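Last updated: July, 4.10pm

Radosus opened its Closen workshop to visitors this month to show off a robot arm that is meant to take old office computers apart for their parts. About 60 people had been expected and 113 signed in, so the queue for the demonstration bench ran out into the yard.

The company says scrap firms lose good parts because stripping machines by hand costs too much. Whether an arm can do it for less is another matter. Tanvir Fakir, who led the demonstration, would not put a price on the equipment and said a trial at the Heiskanen depot would cover 400 machines before any figures came out.

Nahuel Valdebenito, who has run a repair shop in the town for years, was not won over. "I can have the memory out of one of those before the kettle boils," he said. "Show me one with a rusty case and a missing screw, then we'll talk."

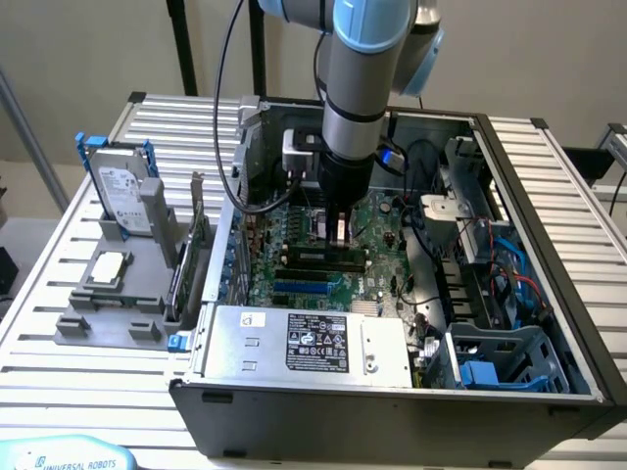
The gripper over a memory module in a desktop computer at the Radosus open day.

Asked how the arm would cope with makes it had not been set up for, Mr Fakir said that was "work for the autumn". Radosus has not said who is paying for the trial.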